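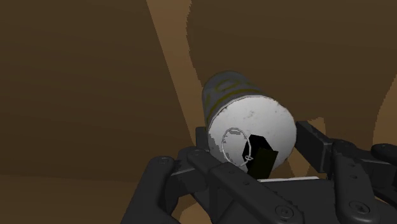 Rirklow Allotment Society: minutes of the winter meeting

Dec 18, 2018 | Posted by Bienvenido Dimaculangan
3 min read | 5 shares | 19 comments

We had a lovely full room in spite of the rain, and thanks go to everyone who brought mince pies (the plate went round twice and came back bare both times). Apologies were read and the May minutes were agreed, once the spelling of Dridov Lane had been put right.

Water. The long talk of the evening, as ever, was the trough by the bottom gate. It leaks, we all know it leaks, and the quote for a new one came in at £150. After a good deal of friendly back and forth it was agreed to go ahead — and to turn the supply off until the frosts are over.

Seed potatoes. The shared order will go in after Christmas. Names on the sheet in the shed, please, and do write clearly!
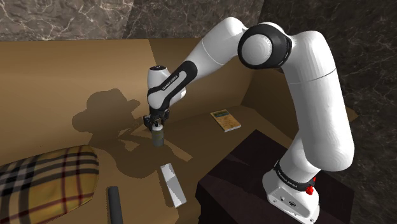

Talavera asked whether the potato order could include onion sets as well, as the ones from the garden centre had bolted two years running. This was warmly received, and a second column will be added to the sheet.

Rents. No change for the coming year.

The meeting closed with tea.

5 shares | Leave a comment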